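Is the Number One Movie Really Number One?

You have seen the ads. "The number one movie in America!" says a big, booming voice. It sounds like a prize. But who hands it out, and what does it prove?
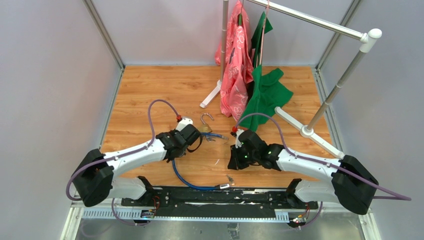

Start with the word "box office." Long ago it meant the little booth where you bought your ticket. Now it also means all the money people spend on tickets for a movie. When a movie is "number one," it sold more dollars' worth of tickets than any other movie that weekend. Did people like it? The number can't tell you. You pay before you watch, and you don't get your money back if you were bored.

Let's test it with two made-up movies. Gurkura is a cartoon about a grumpy dragon. It opens in 2,438 theaters and makes $15 million. Kuruc is about a lost dog. It opens in just 78 theaters and makes $1 million.

Gurkura wins, right? Get out a calculator. Divide the money by the theaters. Gurkura made a little over $6,000 in each one. Kuruc made almost $13,000 in each one, so the dog was pulling in twice as much per theater. You won't hear the booming voice mention that.

Ticket prices matter too. If a ticket cost $8 when your parents were kids and costs a lot more now, a new movie can "break a record" with fewer people in the seats. So when an ad says "biggest ever," ask: biggest in dollars, or biggest in people?

And watch out for tiny contests. "The number one family comedy opening of February!" How many family comedies opened in February? Maybe one. I could win that race too.

There's another catch. The first numbers often come out before the weekend is over. Part of the total is a guess, and the guess gets fixed later, when fewer people are looking.

Next time you hear "number one," try asking:

Number one at what?
Compared with which movies?
Who is telling me, and are they selling tickets?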